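November, kurz nach zehn abends

Ich muss das noch aufschreiben, bevor ich ins Bett falle: Die Wäsche ist sortiert! Alles! Der Berg, der seit der Rückkehr aus Løken im Flur lag und um den ich morgens mit dem Kaffee in der Hand herumgestiegen bin, ist weg, und ich bin so gut gelaunt wie schon lange nicht mehr.

Angefangen hat es mit Oana, die am Telefon von ihrem neuen System geschwärmt hat. Dunkles auf einen Haufen, Buntes auf einen anderen, und zwar auf dem Boden, wo man Platz hat, und erst danach in die Körbe. Ich habe früher immer auf dem Bett sortiert und abends dann alles wieder auf den Stuhl geschoben (und am nächsten Tag zurück aufs Bett, ein ewiger Kreislauf). Auf dem Teppich geht das so viel schneller! Man wirft einfach, und wenn etwas danebenfliegt, ist es auch egal.

Die weißen Körbe mag ich inzwischen richtig gern. Margit hatte sie mir vor dem Umzug aufgeschwatzt, ich wollte eigentlich welche aus Weide, aber die aus Kunststoff sind leicht, man kann sie auswischen, und durch das Gittermuster kommt Luft an die Sachen. Einer hat jetzt seinen Platz auf dem niedrigen Holzschrank, da muss ich mich zum Einräumen nicht mehr bücken. Mein Rücken dankt! Mit dem Glitzerklebeband auf dem Teppich habe ich mich auch angefreundet, ein bisschen Weihnachten im November schadet ja nicht. 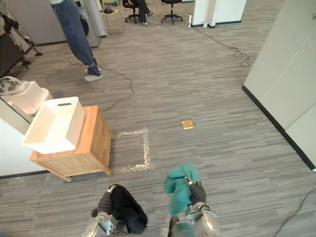
Überhaupt, das Türkis! Ich hatte ganz vergessen, wie gern ich diese Farbe habe. Bei mir ist so vieles schwarz oder grau, sogar der Teppich, und dann kommt so ein Stück zum Vorschein und der ganze Raum sieht freundlicher aus. Ich will mehr davon, vielleicht Kissen, vielleicht auch Handtücher fürs Bad. Elsa fragen, wo sie ihre herhat!

Morgen um 7 klingelt der Wecker, dann läuft als Erstes die dunkle Ladung. Folke kommt zum Frühstück und bringt Brötchen mit. Butter ist noch da, Marmelade muss ich nachsehen.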